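Join the Fall Circle at Pakside: Call for Participants

Is there something you've wanted for years and keep putting off until life calms down? A move, a book, a new line of work, a garden that feeds your whole street? We'd love to have you in our next Dream Into Action circle, which starts in October and runs for 36 evenings at Pakside, upstairs in the Wendine room.

Each evening opens at 7 with a short guided rest, then we write, talk in pairs and pick one small step to take before we meet again. You'll keep a night journal too (a few lines on waking is plenty!), and we read from them only if we feel like it.

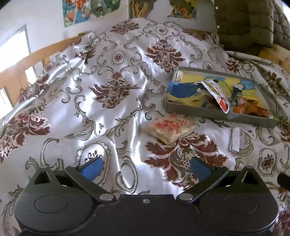
By Clémence Tanguy, circle host

I've hosted two of these circles now and I still get butterflies before the first night. People come in with an idea they can barely say out loud, and a few weeks later they're on the phone asking about rents or borrowing a saw.

You don't need any experience with meditation or coaching. We ask that you're 18 or over, can make most of the evenings, and are happy to listen as well as talk. The full circle costs $700, journal and tea included, and you can pay in 2 parts.

To apply, send us a page or less about the thing you want to bring to life and what you've already tried. Write to Gaspard Carré at the Pakside front desk, or drop your page in the Graltora box by the stairs. Gaspard answers every letter himself, so give him a few days.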